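Flillport Bedroom Set

README, last changed 2nd February

What this is

Clips of small household things lying on beds, sorted by object and by bedding. The set holds 238 clips from 16 bedrooms. Bedding runs from plain sheets to quilts with heavy prints - the prints are the hard part, and most of the labeling time went there.

Folders

objects/ - remotes, glasses cases, books, chargers
bedding/ - one text file per bedspread, with color, pattern and stitching
splits/ - train and test lists

Labels

Each clip has one object name and one bedding name. Remotes are labeled "remote" whatever they control. Floral covers go under "print_floral" even if they are also quilted, and the stitching gets its own field.

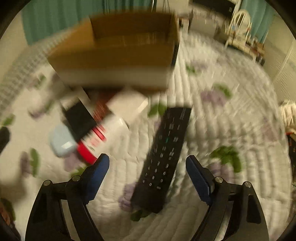

Button text is not transcribed. If you need it, Grivia keeps a separate list for 77 of the clips, in the same file order as ours.

Known problems

Small print on buttons is often blurred.
Two bedding files from September use the old color names.
Pillows are labeled only when they touch the object.

Changes

Gidey folder names replaced the Revetti ones. Old paths no longer work.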